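# Drurketti opens up its grasp planner, with a new way to handle failed picks

Drurketti has released the source code for Custero, the software it uses to plan and carry out grasps with robot arms. The release went up in August under a permissive license and includes the planner, the perception module and a replay tool that the company had kept in-house until now.

Custero takes a depth image and a color image of a work surface, proposes a set of grasps, and scores each one against the arm's joint limits and the path of anything attached to the arm. The highest-scoring grasp goes to the motion controller. If the fingers close and the reported width doesn't match what the planner expected, the software backs the arm off, takes new images and plans again.

That last part is what changed most in version 3. In version 2, a failed grasp sent the arm all the way back to its home position before a second attempt. The new release keeps the arm near the object and plans from where it is. Drurketti says this cuts the wait between attempts to 2 seconds on its own test setup. The company has not published timings for other arms.

Open containers get their own handling. Earlier versions treated a cup or a small pot as a solid shape and would only try to close the fingers across the outside. The new perception module looks for a rim and an opening, then passes both to the planner, which can choose to put one or both fingers below the rim. Lama Khalaf, who leads work on the planner, said rims had been the largest single source of failed grasps in the company's logs.

"The depth image is bad at thin edges," Khalaf said. "You get a few good points and a lot of holes. We stopped trying to fill the holes and started fitting a circle to the good points."

The fit runs on every new image while the arm is coming down. If the circle moves by more than a set tolerance between images, the descent stops. Users can change the tolerance in the settings file, and the manual suggests starting with the default and loosening it only for soft or uneven rims.

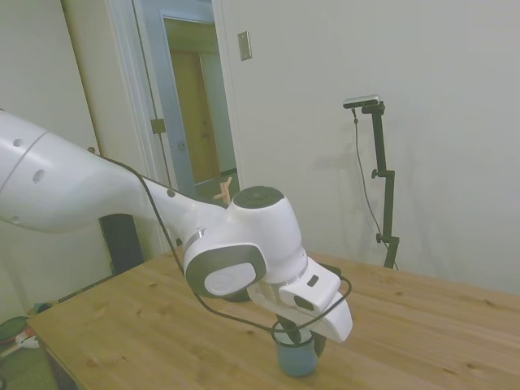 Aishwarya Marar said the rim fitting was welcome but that she would have liked the stopping rule to be stricter out of the box, as the default lets an arm travel a little further than she is comfortable with when the estimate is drifting. She added that the replay tool was the part she expected to use every day.

The replay tool records the images, the list of proposed grasps, the scores and the joint positions for each attempt. An attempt can then be stepped through on a desktop computer with no arm connected. It is also possible to swap in a different scoring function and see which grasp the planner would have picked with the same images.

Drurketti has included 2924 recorded attempts with the release - both successes and failures - so that users can try changes to the scoring before they have data of their own. Each one is marked with the outcome and, for the failures, a short note on the cause. A further 20 recordings cover emergency stops and are kept in a separate folder.

Camera calibration remains a manual step. The software expects a camera at a fixed position with a clear view of the work surface, and it has to be calibrated again if the mount is moved. A check at startup compares the stored calibration with a fresh view of the arm and gives a warning when the two don't agree, but it won't correct the error by itself.

Cable paths are handled more simply than the rest. The planner treats an external cable as a set of short, stiff segments and keeps extra clearance on that side of the arm. Khalaf said a better model was being worked on but was too slow to run during a descent.

Stinwood, which maintains a set of drivers for small arms, has said it will package Custero with its next update. Users of older Stinwood drivers can build the planner from source, although the width check needs a gripper that reports its finger position.

Drurketti is taking bug reports through the project's public tracker.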